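Pre-use checklist and comments: Harkum gripper kit, fitted for desktop service work
Site: Otstead bench, Silldale
Kit supplied by: Csonka
Status: under review, not yet purchased

Mark each line OK, FIX or N/A. Comments go under the section they belong to. Anything marked FIX has to be closed before the arm is powered for the next job.

## 1. Paperwork and kit

- [x] Kit number on the case matches the loan form (554). OK
- [x] Manual is the current issue. OK
- [x] Spare finger pads in the lid pocket, 2 sets. OK
- [ ] Torque card for the finger screws. FIX

Comment: The torque card was left out of the box. Csonka sent a scan by email, which is readable but prints too small. We want a proper card before we sign for anything.

## 2. Arm and gripper, power off

- [x] Mounting bolts at the wrist tight and paint-marked. OK
- [x] Finger screws checked by hand. OK
- [x] Linkages move freely with no grit at the pivots. OK
- [x] Pads seated flat, edges not lifting. OK
- [x] Wrist camera cable tied back and clear of the joints. OK
- [ ] Cable guard at the elbow. FIX

Comment: The elbow guard clips on but slides about a quarter turn when the arm swings to the far side. A second clip would do it. Csonka has been told.

## 3. Bench and workpiece

- [x] Power cord pulled from the workstation and bagged. OK
- [x] Chassis on its side, cover off, blocked so it can't rock. OK
- [x] Ground strap clipped to bare metal on the chassis. OK
- [x] Loose cables inside the case moved out of the approach path where they reach. OK
- [x] Memory removed before any socket work. OK
- [x] Load plate open before the arm enters the case. OK

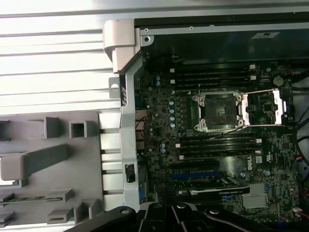 Clearance is the line that takes the longest on this section. The kit wants a straight drop to the work point, and desktop cases are full of rails, brackets and cards that sit higher than the board. We now jog the arm through the full path by hand control at slow speed, with the jaws empty, and write down the lowest safe height before loading a program. Please do this for each case model, even if the boards look alike. Graphics cards may stay in if the path clears them. If it doesn't, pull the card first.

## 4. Powered checks, jaws empty

- [x] E-stop at the bench front stops all motion. OK
- [x] E-stop on the pendant stops all motion. OK
- [x] Speed limit set to the service profile. OK
- [x] Jaws open and close fully with no stutter. OK
- [x] Jaws hold position when air to the bench is shut off. N/A, electric gripper
- [ ] Low-force alarm sounds at the set point. FIX

Comment: The alarm shows on the pendant but the buzzer can't be heard over the bench fans. Either a louder buzzer or a light on the arm would be acceptable. The pendant message reads "code 387" with no text, so the operator has to go to the manual. We asked for plain wording.

## 5. Handling a processor

- [x] Hands out of the case before the arm moves. OK
- [x] Grip on the side edges only, never on the contact side. OK
- [x] Force profile set to "small part". OK
- [x] Tray or carrier within reach of the arm. OK
- [x] Operator has a clear view of the socket. OK
- [ ] Old thermal paste wiped off before the part is handled by the pads. FIX

Comment: Paste is the housekeeping problem with this kit. It gets onto the pads and the next part can slip. Wipe the part if you can reach it safely, and wipe the pads at every change of machine. If a part sits tilted in the jaws, stop over the tray and set it down. Do not try to level it over the open socket. Bent pins mean a new board.
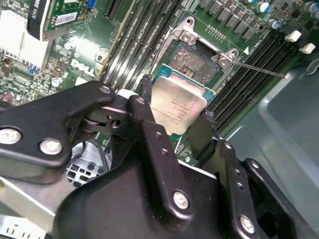 **Can one person run the kit alone?**

One trained operator can run it, provided a second person is in the room and knows where both stop buttons are. The second person doesn't need the Harkum training. This applies to setup and cleaning as well whenever the arm has power.

## 6. Shutdown

- [x] Arm parked outside the case. OK
- [x] Jaws empty and open. OK
- [x] Power off at the controller, then at the wall. OK
- [x] Pads wiped and looked over for cuts. OK
- [x] Socket cover on any board left open. OK

## Open items

1. Torque card, from Csonka.
2. Second clip for elbow guard, from Csonka.
3. Louder buzzer or light, and plain text for code 387.
4. Pad and part cleaning step to be added to the Otstead work sheet.

Items 1 to 3 are with the supplier. Item 4 is ours and is due in July. The kit may be used at the service profile speed once every FIX line on this sheet has been closed and initialed.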